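Notas del ponente — Buenas prácticas en celdas de manipulación con manos articuladas

Diapositiva 1. Presentarme en dos frases. Decir que hablo de las normas internas de Flotell, que no son una norma oficial. Quien busque el texto legal tiene la bibliografía al final.

Diapositiva 2. El punto de partida fue la revisión de los registros de Kullarus: 1.705 agarres, de los que 607 se hicieron sin anotar el estado inicial de la mesa. Sin esa anotación no se puede repetir la prueba. Insistir en esto — es el dato que más preguntas trae.

Diapositiva 3. Regla de preparación. Antes de habilitar el brazo se anota qué objetos hay, qué superficie los sostiene y qué queda dentro del alcance de la mano. Lo firman 2 personas, una de ellas ajena al montaje.

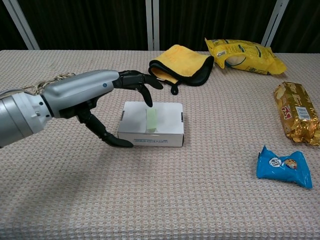 Diapositiva 4. La regla de Parine sobre objetos mezclados dice que cada envase se registra por material y forma, nunca solo por nombre comercial. Una caja baja de cartón y una bolsa arrugada piden fuerzas distintas, y la ficha tiene que reflejarlo. Con la mano abierta sobre la caja blanca, el pulgar apoyado en el mantel y un dedo justo encima de la tapa, preguntar a la sala qué pondrían en la casilla «contacto previo». Suele haber desacuerdo. Nuestra respuesta: el contacto con la superficie de apoyo también se anota. Los textiles con cintas o lazos, como el paño amarillo de detrás, van en línea aparte por riesgo de enganche.

Diapositiva 5. Paradas. Se comprueba el pulsador al empezar cada turno y después de cualquier cambio de herramienta. Si falla, se para la celda y se avisa. Yatsenko pedía además una prueba a media mañana; la quitamos por falta de uso. Desde entonces llevamos unos 1.145 arranques con el procedimiento corto.

Diapositiva 6. Dejar la plantilla en pantalla durante las preguntas. Si preguntan por el coste, remitir al anexo.

Contacto: oficina técnica de Flotell | © Flotell, todos los derechos reservados | Volver arriba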